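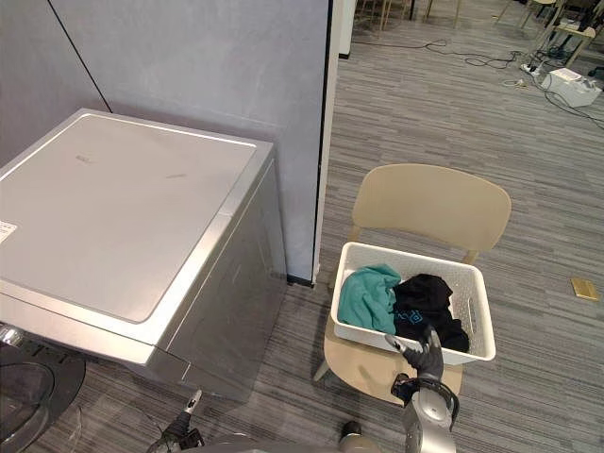 The robot at the laundry station, with one gripper on the rim of the basket. Photo: Colette Bodin

Prernow open day puts household robot to work on the laundry

Visitors to the Kimar workshop in Prernow got a close look at household robotics in January, when the company opened its test floor to the public for an afternoon. Doors opened at 1 p.m. and the last group left shortly before 5.

Most of the interest was in the laundry station, where a two-armed robot worked with a plastic basket set on a chair beside a front-loading washing machine. Kimar staff ran the demonstration 7 times over the afternoon, each run lasting up to 20 minutes including questions.

The company, which moved to Prernow from a smaller site across the river, builds control software for robots that handle soft items such as towels and clothing. Its laundry project goes by the name Prolta and has been running for three years.

Colette Bodin, who led the tours, told visitors that clothes are among the harder things to give a robot. A box keeps its shape when it is picked up, she said, but a shirt changes every time it is touched, and two shirts in a basket can look like one.

"People ask why it's slow," Bodin said. "It's slow when it isn't sure where one piece ends and the next one starts. We would like it to be slow then."

She said the basket itself gives the team plenty to do. The robot has to find the rim, get its fingers over it and hold on without tipping the load – and it has to manage the same thing when the basket has been put down at a different angle.

Visitors were asked to stay behind a line on the carpet while the arms were moving. Between runs, children were allowed to choose the next items for the basket from a pile of towels and T-shirts. Wool sweaters were left out. Bodin said the software does not handle them well yet.

Several people wanted to know when they could buy one. Kimar has no product for sale and no date for one, Bodin said. The company's next step is a longer trial with Vaněk, a laundry service that washes for small hotels in the area. Under the plan, the robot will be tested on 2,000 items of mixed laundry, with a Vaněk employee present at all times. Sorting will come first. Loading and unloading machines will be added later if the early results are good enough.

Vaněk has said the trial will not affect staffing at its plant.

Kimar plans to hold another open day once the trial is under way. Places on the tours will be free but must be reserved ahead of time, and school groups can ask for a morning visit through the front office.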